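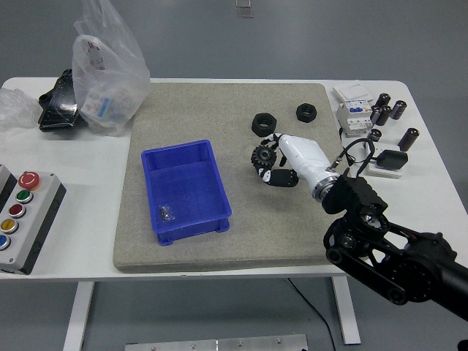

Totix has extended its Walance line of bench sorting supplies with a felt work mat, a stackable parts tray and a printed layout guide for small-parts benches. The products are intended for repair shops, training workshops and light assembly rooms where fasteners, gears and electrical components share one table. The guide divides the tabletop into a sorting area and a holding area. Parts being sorted stay on the mat, as with the two black hexagonal nuts shown, and go from there into the tray. Electrical parts such as the capacitors and the circuit breaker unit are kept on the bare tabletop to the right. A blue tray stands on the mat left of center, with a single small metal part inside, and packaging is placed at the upper left of the table.

The products are available to order from 12/12/22 through the Totix trade catalog and through Mulcahy, the distributor for existing Walance accounts.

Work mat

The Walance mat is a gray pressed felt sheet with rounded corners. It is sized to cover most of a standard rectangular bench top and leaves a strip of bare table on each side. Felt was selected over rubber for three properties. Round parts such as nuts, washers and gears do not roll on it under normal handling. Dropped parts do not bounce. The surface does not mark plated or painted finishes.

The mat has no printed grid. Earlier Walance mats carried one, and trade customers reported that the lines made black and dark-finished parts harder to pick out. The plain gray surface gives usable contrast with black oxide, bare steel, brass and white plastic under ordinary overhead lighting.

The felt is not an electrostatic discharge control surface. It must not be used for handling bare circuit boards, unpackaged semiconductors or other static-sensitive parts. Totix supplies a separate dissipative mat for that work. Charged capacitors must be discharged by a qualified person before they are brought to any sorting bench.

Loose swarf and dust can be removed with a vacuum cleaner and a soft brush attachment. Oil should be blotted with an absorbent cloth. Machine washing is not recommended, as the felt may shrink and the corners may lift.

Parts tray

The Walance tray is a one-piece plastic molding, rectangular, with slightly flared walls and a molded rim. The flare allows empty trays to nest for storage. Filled trays are stacked with the clip-on lid, sold separately. The rim is wide enough to take a standard adhesive label on either long side.

The inside corners are radiused so that short screws and bolts can be slid up the wall with one finger. Square-cornered trays tend to trap the last few fasteners, which then have to be tipped out or lifted with a magnet.

Trays are molded in blue, red and gray. The layout guide uses blue for parts that have been identified and red for parts awaiting a check. Gray is left for the user to assign. The colors have no meaning outside the guide, and shops with their own color code can continue to use it.

Layout guide

The guide is a folded sheet with drawings for left-handed and right-handed benches. The basic sequence is as follows.

Clear the table and place the mat in the center.
Set one tray on the mat, on the side opposite the working hand.
Place unsorted mechanical parts on the open part of the mat.
Stand electrical components on the bare tabletop beside the mat.
Keep bags, film and printed packets at the far edge until the part numbers have been recorded.
Transfer each part to the tray after it has been identified.

The guide recommends that packaging be retained until the end of the job. In mixed lots, the printed packet is often the only record of thread size or rated voltage. Bags should be folded or taped shut once empty, so that small washers are not thrown out with them.

Nuts are sorted by thread before they are sorted by outside dimension. Two hexagonal nuts of different sizes are easily told apart by eye, but nuts with the same width across flats may have different thread pitches. The guide includes a thread comparison chart and a procedure for checking an unknown nut against a reference bolt. Gears are sorted by tooth count and bore, and should be set down flat to protect the teeth.

Cylindrical capacitors should be stood upright where their shape allows. Any that must lie on their sides should be kept clear of the table edge, as the bare tabletop offers less grip than the felt.

Workshop trial

The layout was tested at the Prendiren training workshop, a Totix customer, beginning in July. Trainees sorted a mixed stock of 3,840 parts, consisting of fasteners, small gears and panel components returned from completed courses. The stock was divided among benches fitted with the mat and tray and benches left in their previous arrangement, which used open cardboard boxes on an uncovered table.

Prendiren retained the mats on all benches at the end of the trial. The workshop asked for two changes, and both have been made. The tray rim was widened to hold a label, and the mat corners were rounded after the square corners of the trial version began to curl.

The trial did not measure sorting speed. Totix makes no claim in that respect.

Packs and ordering

The bench pack contains one mat, trays in all three colors and the layout guide. The workshop pack is supplied for multiple benches and adds lids and a roll of rim labels. Mats and trays can also be ordered separately. The catalog number for the bench pack ends in 91, and this suffix should be quoted on all orders to distinguish it from the earlier gridded mat.

The first production run comprises 2,000 mats. Trays are packed in cartons for trade customers, with up to 1,000 trays held in stock for single-unit orders. Orders beyond that quantity are scheduled with the next molding run.

Customers holding the gridded mat do not need to replace it. The new trays and the layout guide are compatible with both versions, and the guide can be requested from Mulcahy at no charge with any tray order.

About Totix

Totix makes bench accessories, storage trays and labeling products for workshops and technical training rooms. The Walance line covers mats, trays, lids and labels for small-parts handling.

Trade and press inquiries should be directed to the Totix catalog desk.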